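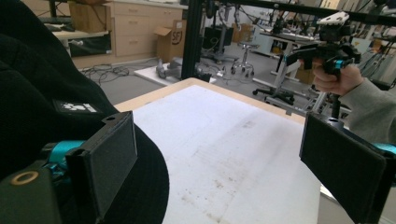 A white tabletop with a few smudges and stains on it.

How to Get Marks Off a White Table

White furniture is sold to people who believe they will be careful. If you were one of them, welcome. You will need dish soap, baking soda, two soft cloths, and lower expectations.

Step 1. Clear the table. All of it. Sliding the mail from one end to the other is a hobby.

Step 2. Wipe with warm water and a drop of dish soap. Do this before buying anything. I once ordered a 30 dollar bottle of something called Dreltari, and it smelled like a dentist and moved the coffee ring slightly to the left.

Step 3. Mix baking soda with water until it looks like toothpaste. Spread it on whatever is left, wait 10 minutes, and rub in small circles with a damp cloth. Try a hidden spot first. If the finish goes dull there, stop and learn to live with the stain.

Step 4. For gray scuffs, use a clean pencil eraser. A melamine sponge works faster, but it is very fine sandpaper with good publicity, so press lightly and skip it on anything glossy.

Step 5. For ink, dab on a little rubbing alcohol. Dab. Scrubbing gives you a bigger, paler stain.

Step 6. Rinse with plain water and dry right away, going easy on any bare wood edges. Water left sitting on wood will leave its own mark, and then you need a different page.

Repeat once if needed. If it still shows after the second round, it belongs to the table now. I have had mine since May and we own four coasters, all of them in a drawer.

Contact Gatside Home Notes | © Gatside | Back to top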